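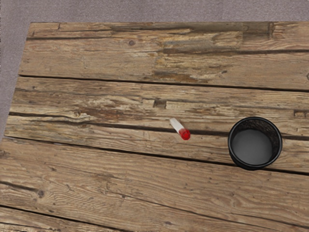

Before You Sign Off on the Bench Robot: A Guide for Shift Leads

Every vendor demo I've sat through opens with a job like the one at the top of this page. One marker with a red cap lies on a plank table, one empty black cup stands a little way off, and the marker has to end up in the cup. It's a simulation, and a fair enough place to start. Your packing bench at four in the afternoon is another matter, and you're the one who will be asked to agree that the robot can do it.

These steps come out of the Hornero trial at our Longo site, where we put together stationery kits. Change the details to suit your own floor.

1. Write down the job as people do it now

Do this before the vendor visits. Stand at the bench for a full shift and note everything, including the parts that aren't on the work card. Our card said "place marker in holder." What the packers did was check the cap, wipe off a smear, turn the label outward, set aside the bad ones and answer whoever had come over with a question. The quote covered the first line only.

2. Ask what the success rate is made of

We were shown 90 percent over 1000 simulated runs. Ask these and get the answers in writing:

Where did the marker start each time, and how far was it moved between runs?
Did the cup ever move?
Was there ever anything in the cup already?
What counts as a success? Does a marker that goes in cap first pass?
How many of the runs were on a real bench?

A salesman may tell you the last one is "on the roadmap." Write that down too.

3. Add your own mess

Set up the same simple job on your own bench, then make it worse a little at a time. Put down a second marker touching the first. Turn on the overhead light you always complain about. Half fill the cup. Swap it for whatever holder you'll be using in October when the usual one is out of stock. Keep a tally sheet with 2 columns, one for finished jobs and one for jobs a person had to step in on. The second column is your staffing number.

4. Find out who does the picking up

Somebody clears the jams, refills the tray and presses the reset. At Longo it was the same packers, who now also had to stand still and watch. Gregor Pollock on the early shift told me he was more tired after 8 hours of minding the thing than after packing by hand, and I believed him. If the savings sheet has no line for minding, send it back.

5. Settle the people questions before the install

Get three things agreed and signed: what the minding job is called, what it pays, and what happens to anyone whose bench goes. "Freed up for higher-value work" is a phrase to push on — ask which work, on which shift, starting when. Zallach, our vendor, was polite about this and said it was up to us. They were right, so don't leave it to them.

6. Keep one hand bench running

Leave at least one manual bench staffed for the whole trial, with the same orders going to it. Our sister site at Pundesow packed theirs away in the first week and had nothing left to compare against when the review came up. Ours is still standing next to the robot cell, and on short runs it's still faster.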